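Most glass-roofed balconies leak at the same three places: the wall flashing, the joints between panes, and the outer gutter. Resealing the joints is a one-day job for one person with a stepladder, plus a day of curing. The method below covers a single-slope or curved canopy with panes set in metal beams and sealed with silicone. It does not cover acrylic or polycarbonate sheet, which moves too much for the sealant specified.

## Before you start

Check the forecast. You need dry weather through the job and for the full cure time on the cartridge. Sealant applied to a damp joint will skin over normally and then peel in strips a few months later.

Find out who owns the canopy. In the Grosari buildings the glass is part of the facade, and any work from the outside goes through the building office. Work on the inside joints is usually left to the resident. Read the lease either way.

Do not stand on the glass, lean on it, or rest a ladder against it. If a joint can't be reached from a freestanding ladder with both feet below the top two steps, hire it out.

## Tools and materials

- Neutral-cure silicone rated for glass and metal (Trurkance Clear or similar). Acid-cure silicone smells of vinegar and can attack some metal finishes and laminated glass edges.
- Closed-cell foam backer rod, one size wider than the joint
- Caulk gun with a pressure release
- Utility knife and a plastic scraper
- Isopropyl alcohol and lint-free rags
- Masking tape, 2 rolls
- Joint tool or a rounded plastic spatula
- Garden hose with a spray head
- Gloves and safety glasses

## Step 1: Find the leak

Start low and work up. Have the hose running gently on the lowest joint, leave it for a few minutes, then move up to the next. Water travels along the underside of a beam before it drops, so the drip is often well downhill of the entry point. On a curved beam it can run all the way to the wall plate.

Mark each entry point with tape on the inside. If water appears only when the hose reaches the wall, the flashing is at fault and new silicone between the panes won't help.

## Step 2: Clear the floor

Clear everything from under the joints you plan to cut. Old silicone comes off in crumbs that stick to fabric and are hard to get out. Pack soft items in closed boxes and take them indoors. Cushions go in a plastic bag. Racks and chairs can stay on the balcony if they are well away from the ladder and under a drop cloth.

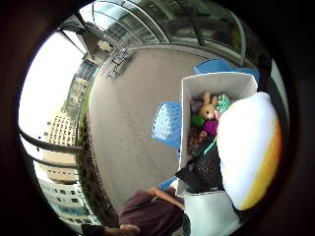

Sweep the concrete before you set up the ladder. Grit under a ladder foot lets it slide, and smooth concrete gives very little grip to begin with. Rubber feet should be wiped clean as well.

## Step 3: Cut out the old sealant

Make two cuts, one along each edge of the bead, with the blade held nearly flat to the surface. Pull the bead out in lengths. Take off what remains with the plastic scraper. A metal scraper is faster but will scratch coated or tinted glass.

Wipe both faces with alcohol, then wipe again with a dry rag before the alcohol evaporates. Let the joint dry for 20 minutes.

## Step 4: Backer rod and tape

Press the rod in to an even depth. The finished bead should be half as deep as it is wide. Silicone should bond to the two sides of the joint only; if it also sticks to the bottom, it tears when the metal expands.

Tape both edges.

## Step 5: Apply and tool

Cut the nozzle at an angle, slightly narrower than the joint. Push the gun forward at a steady rate and keep the nozzle full. Tool each joint in one pass within five minutes, then pull the tape away at once, at a low angle.

Joints on the curved section should be done from the bottom up, in short lengths, so the bead doesn't sag before it is tooled.

## Step 6: Cure and test

Leave it alone for 28 hours at normal humidity, longer if it is cold. Repeat the hose test in the same order as Step 1. A drip at a tape mark means a gap in the new bead. Cut out a hand's width on each side of it and redo that section.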